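**Second-hand crockery, a thread** (07/12/2018)

A few people asked how I buy plates and mugs second-hand, so I'm putting it all in one place. I've been doing it since I left home. I don't collect anything and I don't sell anything. I just eat off it.

---

Start with what you use. I wrote down every plate, bowl and mug I used in a week and it came to much less than I owned. The rest went to the charity shop on Stadow Road, where a fair bit of it had come from.

---

Where I go: charity shops, the Saturday market, house clearances if I see a notice. The 242 bus goes past four decent shops if you stay on to the end. I don't bother with antique shops for everyday stuff. You pay for the cabinet it's standing in.

---

Best buy this year was a part dinner service from a clearance in October. Almost 100 pieces in two tea chests, £68 for the lot. I kept the side plates and the soup bowls and split the rest with my sister. It's plain white Davetti with a grey line round the rim, and it goes with everything.

---

How to check for cracks. Rest the piece on your fingertips and tap the rim with a knuckle. A sound one rings, a cracked one gives a dull clack. Thick stoneware never rings much, so with that you have to look instead. Turn it slowly under a lamp and run a fingernail round the edge.

---

Crazing is the fine web of lines in the glaze. Some people throw crazed things out. I'll keep a crazed vase but I don't eat off a crazed plate, as it stains and then it smells of whatever was on it last.

---

I like odd mugs. A matching set looks good until the first one breaks, and then you have a set with one missing and you notice it every time you open the cupboard.

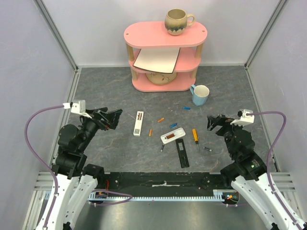 Drip-glaze mug up top, flowery plate at the bottom, light blue mug to the side.

---

Drip glaze was in every shop I went in this autumn. You get a speckled body and a darker colour over part of it, and no two come out quite the same. If you're buying one, feel along the line where the glazes meet. Sometimes there's a ridge, and if it's anywhere near the lip you'll feel it with every mouthful.

---

Handles next. Put your fingers through it before you pay. I've bought two lovely mugs that only fit two fingers and they hold pens now. Also check where the handle joins at the top. A hairline there will go one day with hot tea in it.

---

Someone asked about maker's marks. I read them but I don't pay extra for them. My friend Benoît Millet is the opposite, he turns everything over before he's looked at the front. He's after Guillot plates, the older ones with the green stamp, and he's still short of a gravy boat. If you see one, tell me and I'll pass it on.

---

Prices, as I found them this year. Saucers 25p each where I live, and they'll often throw in a handful if you're buying something else. Dinner plates vary a lot. Serving dishes are cheap for the size of them, I suppose hardly anyone has room.

---

Old painted plates: please don't put them in the dishwasher. If you can feel the pattern with a fingertip, the paint is on top of the glaze and it will wear off. Gold rims go even quicker, and they can't go in the microwave either. Warm water, soft sponge, washing-up bowl in the sink so they don't knock the sides.

---

Tea stains: bicarb and a damp cloth, left for ten minutes, then rubbed. Grey marks on plates are usually metal from the cutlery and not scratches. Ordinary cream cleaner shifts those. Rinse well.

---

Sticky price labels: cooking oil, leave it while you make lunch, wipe. I've tried the sprays and they smell worse than the label. 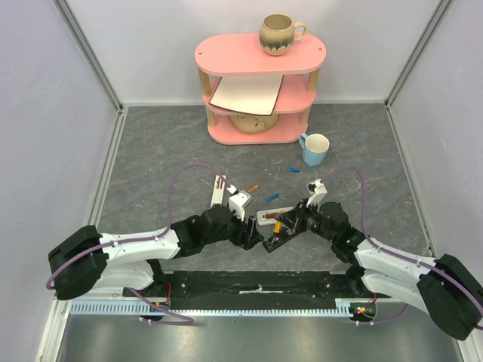 Storing it is where most of mine used to get broken. I had plates in one tall stack with the ones I wanted always at the bottom, and mugs inside mugs, which is how you lose a rim. Now I keep stacks low and give the mugs their own level. Little tiered shelves are good for this, the kind like the pink one with rounded ends, where short wooden posts hold each board off the one below. When you buy one, check the gap between boards against your tallest mug, and if it fixes through the top board, as that one seems to with a small round hole near either end, give the fixings a turn with a screwdriver now and again -- they can work loose.

---

If you do stack plates, put something between the good ones. I use kitchen roll. My mum used the paper doilies left over from a christening, and they lasted her until I was at secondary school.

---

Getting it home. Take newspaper and a bag with a flat bottom. Plates go on their edge, not flat, packed tight enough that they can't shift. I learnt this on the bus, with a bag of Urkari bowls and a driver in a hurry. Three survived. Very nice bowls, dark brown outside, and I've never seen another one since.

---

Things I don't buy any more: teapots without lids (you will not find the lid), anything already glued, novelty egg cups, and jugs that drip. You can test a jug if the shop will let you have a drop of water. Most will if you ask nicely and don't do it over the books.

---

Chipped things. A chip on the foot doesn't matter. A chip on the rim of a plate I'll put up with if it's smooth. A chip on the rim of a mug and it goes under a plant.

---

For anyone setting up a first kitchen, I'd get four dinner plates, four bowls, whatever mugs you like, and one big dish that can go in the oven. You can live with that for months and pick up the rest as you see it. Buy the big dish first -- it's the one you'll be wanting at Christmas when the shops have run out.

---

Going out tomorrow to look at a box of side plates a lady has advertised in the post office window. Will add to this if they're any good.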